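The Morning I Stopped Being the Coffee Person

I've been making coffee for other people since I was nineteen, first behind a counter and then, for the last 11 years, in the staff kitchen at Toltari, where my job title has the word "hospitality" in it and my day is mostly cups. So when the building decided to put a robot arm on the coffee station, everybody came to me for an opinion. I didn't have one! I had about nine, and they changed depending on who was asking.

Let me start with the part I liked. We do 138 drinks on a busy day, and most of them happen in the same stretch before ten in the morning. If you've never done that, picture saying "good morning, the usual?" while your wrist aches and the line goes out to the elevators. I do not love my wrist aching. If a machine wants that part, it can have it, and I'll hold the door.

What I didn't like was how the thing got talked about. The pitch came from Erum, the outfit that does the planning, and it was all in drinks per hour. Fine, drinks are countable. But a good third of my morning has nothing to do with drinks. It's knowing that the woman from payroll has gone off milk, or that somebody has been standing by the sink a bit too long and could use a chat. Where does that go on the spreadsheet? I asked. They wrote it down, which was polite of them.

Before anything got bolted to our floor they worked it all out in a simulated kitchen, and I got to sit in on that, with a cup of my own coffee, thank you very much.
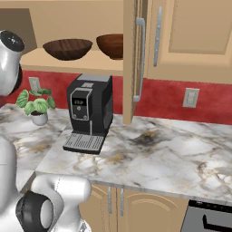
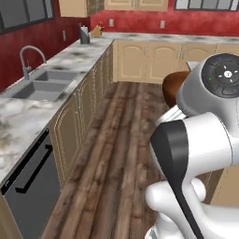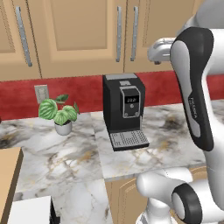 Norbert Kun
Hospitality lead and occasional columnist, the Vurenine newsletter

I expected to be bored by the simulated version and I wasn't. I had opinions right away! I've never had a red kitchen in my life, and our cupboards are gray, but a coffee machine on a counter is a coffee machine on a counter, and I know how a person stands in front of one. The first thing I said was that if you leave a cupboard door open next to the coffee, somebody is going to meet it with their forehead. The second was about the plant. Keep the plant, I said. People like a plant, and they'll forgive a slow coffee if there's something green to look at.

Then I asked where I was supposed to stand.

It went a little quiet. And I don't think anyone was being mean, I think they'd been looking at the arm and the machine for so long that the person had slipped out of it. An arm like that needs its elbow room (it does have elbows, more of them than I do), and the spot it wants is pretty much the spot I've been wearing a groove into for years. So we talked about that for the rest of the afternoon, and it was the best meeting I've had at work in ages. We ended up with a second, shorter counter on the other side, where I do the odd orders and the talking.

That's my whole argument, really. I'm not against the robot. I'm against people like me hearing about it after the floor plan is done. I know what gets spilled and where, I know which drawer sticks, I know that the eight people from Godinho upstairs all arrive together and all want something different. You can't get that from a count of cups. You get it by inviting the coffee guy and letting him be annoying for an afternoon.

Now for the bit I'm less cheerful about. There used to be two of us on the early shift, and the plan has one. My coworker is moving to events, and she says she wanted to anyway, and I believe her most of the time. But the next kitchen may not have an events team to move anybody to. When someone tells you a machine will free people up for better work, ask them to name the work, and the pay, and the hours. Ours could, after some pushing. It took 125 emails, and yes, I went back and counted, because I'm petty and it was a slow November.

I also worry about the new kids. I learned this trade by being bad at it in front of people, hundreds of times, on the plainest drinks on the menu. If the arm takes the plain ones, what does a beginner practice on? I've asked for one morning a week with the arm switched off so a trainee can make a mess. The answer so far is that they're thinking about it, and I'm going to keep bringing it up until they get sick of me.

Anyway, the payroll woman is back on milk. Oat, this time.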